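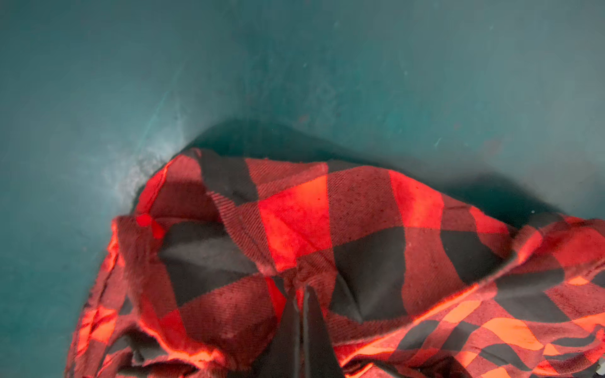 Kamer gripper fingers in the folds of a buffalo plaid flannel.

Kamer Two-Finger Gripper Kit: a review from the shared workshop
Posted 17/06/2026 by Grethe Damgaard

I have wanted a robot that could pick up laundry ever since I started building arms, and I've gone through a fair pile of grippers trying to get there. Suction was hopeless. A soft three-jaw thing I printed myself could hold a tennis ball beautifully and let go of every T-shirt it met. So when the Kamer kit came up for sale I ordered one the same night, and I've been grinning at it most evenings since!

If you just want to know whether to buy it: yes, if you already have an arm and you like fitting things together. If you want something that works straight out of the box, read the part about the wiring first.

What you get

The kit is the gripper body, a servo, the linkage, two fingers, a bracket for a small camera, and a bag of hardware. There's no controller and no arm. Mine went onto a homemade arm that lives at our shared workshop in Kistcombe, built mostly from printed parts with a Sulton controller board at the bottom of it. Kamer sells an adapter plate for a few common arms, but mine isn't common, so I drew my own plate and printed it. The hole pattern is in the manual, correctly dimensioned, and that alone puts this kit ahead of the last one I bought.

Everything arrived in a plain cardboard box with the small parts sorted into labeled bags. The linkage pieces are nicely finished, with no burrs to file off. The fingers are dark and slim, and they go a lot further into a heap of cloth than I thought they would. Look at a big chunky gripper next to a crumpled shirt and you'll see why this matters: the chunky one squashes the fabric flat and then has nothing to grab. Narrow fingers can get down into a fold and pinch a bit of it.

Building it

The mechanical side is a pleasure. I did it in one sitting with a hex key and a cup of coffee, and the only time I had to go back was when I put one of the linkage arms on upside down (the drawing shows it perfectly clearly, I was chatting). Four bolts hold the body to the plate. Get the thread locker out for those. Mine backed out a little after a long run and the whole gripper started to nod, which was funny for a minute and then sent me looking for a washer under the shelving.

The wiring is where I lost time. The servo lead is short. It reaches a controller mounted near the wrist, fine, but my board is in the base, so I made an extension, and then I had noise on the line and made a better extension. The manual gives the pinout on one page and wire colors on another, and the colors in my kit didn't match. Check with a meter before you plug anything in. I spent five evenings getting from a finished gripper to one that opened and closed when I told it to, and nearly all of that was cable.

The camera bracket is a simple bent arm with slots. It holds the camera firmly and puts the fingertips at the bottom of the view, so you can see what you're about to pinch. My one wish is a printed scale on the slot. I took the camera off to clean the lens and then had to redo my calibration from scratch — next time I'll mark the position with a paint pen.

Flannel, my favorite test

Flannel turned out to be the right place to start. It's thick enough to hold a fold and a bit fuzzy, so the fingers have something to bite. I've been using red-and-black plaid, crumpled into a mound against a teal-green background, and driving the arm by hand controller while I get a feel for the gripper. You push the fingertips down into the cloth, close, and watch a small pinch gather between the checks. I could do it all night. There's something very satisfying in seeing creases spread out from where the fingers went in.

The plaid has been harder on my software than on the gripper, I should say. My edge finder loves a buffalo check. It finds an edge on every single square and is delighted with itself, and the dark fingers against black checks don't help it one bit. Trajkovski, who shares the workshop with me and writes far better vision code than I do, wants me to give up on edges and look at the height of the cloth instead. He's probably right. For now I steer by eye.

Thin cotton is less forgiving. The fingers slide along it unless you come in steeply, and with a slippery lining I get maybe a corner and then nothing. I tried wrapping the tips with a strip cut from a bicycle tube. It grips better, but the tips get fatter and you give away some of that lovely reach. Kamer lists a spare pair of fingertips with a rubber face and I've put them on my list for August.

Closing force is adjustable in software, and the useful range is wide. Low settings will hold a sock without stretching it. High settings make the servo sing, and it gets warm if you leave it clamped, so write yourself a timeout. I didn't have one at first. I do now.

Things I'd change

A longer servo lead, please. Even a connector halfway would do it.

The manual should have the wire colors and the pinout on the same page.

There's no feedback from the fingers. The gripper knows where it was told to go and has no idea whether there's a shirt in it. You can read servo current and guess, and with flannel the guess is decent, but thin fabric hardly changes the reading at all.

Lint gets into the linkage. If you work with fabric you'll want to brush it out now and then. An old toothbrush fits.

Would I buy it again?

I would, and I nearly have. There's a second arm half built on the shelf and I keep looking at the end of it and thinking how good another of these would look there. For rigid objects you can find cheaper grippers that do just as well, so if blocks and bottles are your thing I'd save the money. For cloth, in a home build, I haven't had my hands on anything I like this much.

Next up is getting a sleeve out of the pile on purpose, with the arm choosing the spot. I'll post the adapter plate drawing once I've fixed the hole I put in the wrong place.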